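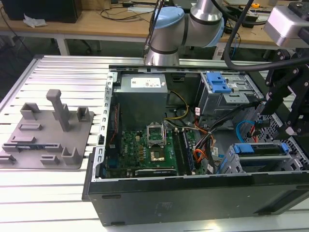

Figure 2. Opened desktop tower with the processor in its socket and the retention bracket raised.

3.2 Why old computers stay in the house

We had expected, when we first sat down with families in Bultia and Huta, that talk of old computers would turn quickly to money, and we were happily wrong. Of the 1252 households that answered our survey, 404 still kept a desktop that no one used. People spoke of these machines with real fondness (one grandmother in Huta kept hers under an embroidered cloth), and many told us about the letters, school reports and wedding pictures they believed were still stored inside.

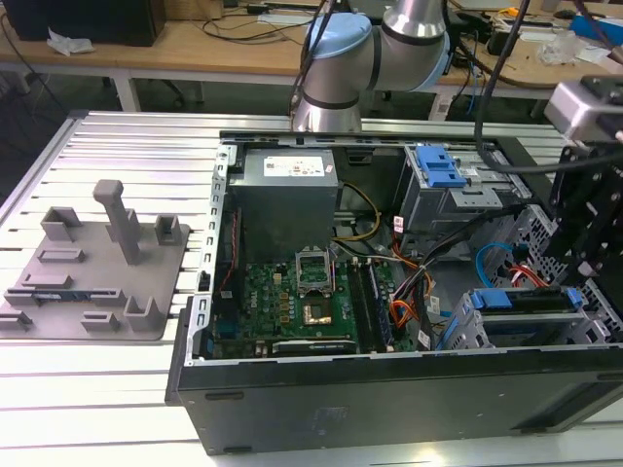
Keeping a computer also meant keeping a hope that it might be useful again, and this hope was often quite detailed. Kamlesh Maurya, who carried out most of the Huta interviews, found that people liked to talk about parts, and about which cousin or neighbor might someday want them. A tower with its side panel off and its processor socket empty, but with the power supply and expansion card still in place, was to many of them a machine worth holding on to. The word "broken" came up far less than we had guessed it would, and "resting" was a great favorite.

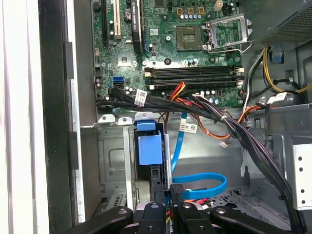 Figure 3. Motherboard with empty processor socket, coin-cell battery and upright graphics card.

Younger adults were a little less patient, though even they tended to ask their parents before giving anything away. We return to these family talks in Section 4.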